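Glass in the Kitchen: Lids, Rims and Reflections
6 December 2018

I have been meaning to put this gallery up for ages! It began as a few quick shots for the Pellgate kitchen diary and then rather took over an afternoon, because once you start looking at how light behaves on ordinary kitchen glass it is very hard to stop. I went through around 90 pictures and had a lovely time doing it.

A word on why I'm so fond of glass lids. Metal ones are tough and you can bang them about all you like, but a glass lid lets you keep an eye on the rice without letting the steam out – and it catches the light in a way that steel never quite manages. My old Bedura lid has been in use for 14 years and I still reach for it before anything else in the cupboard. 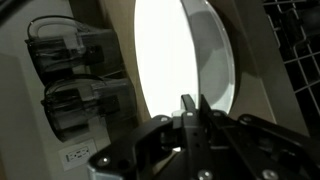
Round lids are also the most fun to photograph. Turn one only slightly away from you and the circle becomes a tall oval, the face can go almost pure white, and all the interesting greys gather in the rim. I used to fight the glare by drawing the blind and moving things about, and now I leave it alone. A thick rim is best for this, as you get those fine curved highlights running along the edge.

Plain backgrounds help enormously. Beige, cream, a soft grey wall, anything quiet will do, and clear glass picks up a bit of warmth from whatever is behind it.

For anyone who asked about cleaning: warm water, a drop of washing-up liquid, then a dry with a linen cloth (the Sjöberg ones are my favourites, they leave hardly any fluff). If you have hard water like ours, wipe it over with a little white vinegar and leave it for 3 or 4 minutes before rinsing. Do get right into the join if your lid has a metal band.

The next gallery will be up in January and it's going to be jars – big ones, small ones, and the Duvell storage set I found at the back of the pantry with its seals still good!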